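Stokus 22 pipe deburring tool: review
Tested by Botond Csonka in the Hegyi workshop. Category: hand tools, pipe preparation. 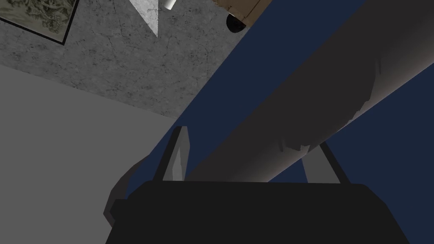

What it is
The Stokus 22 is a hand-held deburring and chamfering tool for copper, plastic and thin-walled steel pipe up to 22 mm outside diameter. It has a closed steel body with cutting edges at both ends. One end takes the burr off the inside of the bore, the other cuts a bevel on the outer rim. It has no ratchet and no drive socket. You hold the pipe in one hand or a vice, press the tool on and turn it.

The maker also sells a larger model for drainage pipe, which we have not tried.

Build
The body is knurled over most of its length. The knurling is fine and fills with copper dust fairly quickly, so it needs a brush now and then. The blades are held by a single countersunk screw at each end and can be replaced. A spare set costs slightly less than half the price of the tool. The screws take a hex key that is not supplied, and it is an awkward size.

There was light oil on the blades when the tool was unpacked. Wipe it off before using it on plastic pipe for drinking water.

Inside edge
Performance on copper is good. After a wheel cutter, two full turns with light pressure remove the rolled lip completely. Heavier pressure leaves chatter marks, particularly on 15 mm pipe. The older Gelel reamer we normally use is slower but more tolerant of a heavy hand.

On plastic the swarf comes away as one continuous ribbon. On steel conduit the tool works, although the torque needed at 22 mm is tiring and gloves are advisable.

Outside edge
The outer bevel is shallow. It is enough to start a push-fit joint without nicking the seal. It is too shallow for solvent-weld fittings, where most instructions ask for a longer lead-in, and a file is still needed there. The depth cannot be adjusted.

Centring depends on the pipe being cut square. If the cut is out by 2 mm or more, the blades touch one side only and the bevel comes out uneven.

Wear
Réka Csizmadia used the same tool on a heating job between October and December, almost entirely on copper. The inner blades were still sharp at the end. The outer blades had started to drag after 100 joints in steel conduit on a second job, and we changed them. The maker claims 3,000 cuts in copper per set. We have not tested that figure.

Alternatives
The Dodovau pen-type deburrer reaches into fittings, which the Stokus cannot do, but it gives no outer bevel. For occasional plumbing it is the cheaper choice and takes up less room in the bag.

Verdict
Recommended for copper and push-fit work. Acceptable on conduit if you keep spare blades. Not suitable for solvent-weld pipe.

Supplied: tool, plastic cap for each end, instruction leaflet.
Not supplied: hex key, spare blades, pouch.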